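4.2 Finger Geometry

We compared the tapered Flernelico fingers with the flat Ansari pair over 734 grasp attempts on packaged snacks. Both were run with the same controller and force limit. Wrist views were logged at each approach.

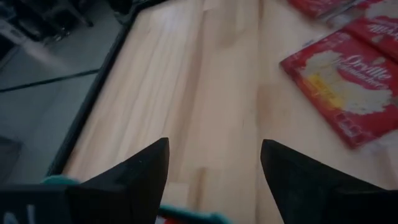

Figure 3. Wrist view with tapered fingers open; popcorn packets at upper right.

Most failures with the flat pair were slips at the packet edge.

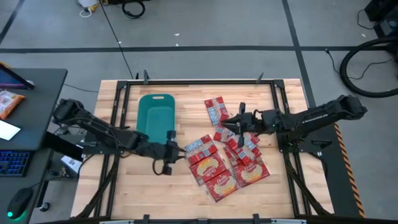

Controller timing was tested separately, with 142 two-arm trials per setting. Where packages overlap, as in the red pile between the arms, the Una planner delayed the second approach by 61 ms.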